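Drustovlow student project, sorting rig, end of term thread. Five posts. 1/5

Task: push small plastic blocks into groups by color on a flat board. No grasping. The tool is a single cylindrical tip, position controlled in x and y, height fixed. 2/5

Hamisi Kimaro rewrote the planner in March. It now replans every 10 pushes instead of running the full sequence open loop. Episode limit stays at 900 seconds. 3/5

Stars are the worst shape. Contact between two points rotates the block, contact on a point slides off. Marilou Rivera is fitting a separate friction term for them. Cylinders need nothing special as long as the push goes through the center. 4/5

Next: randomized starts, 45 per policy, same seeds for both teams. Logs go in the Jornley folder. Sun-ja Ra has the calibration script if your marker pose drifts. 5/5

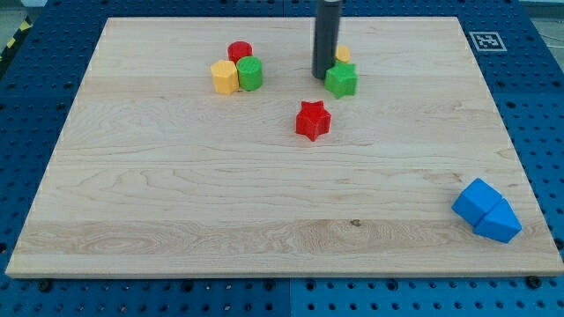 Blocks on the board, blue pair at lower right, red star on its own.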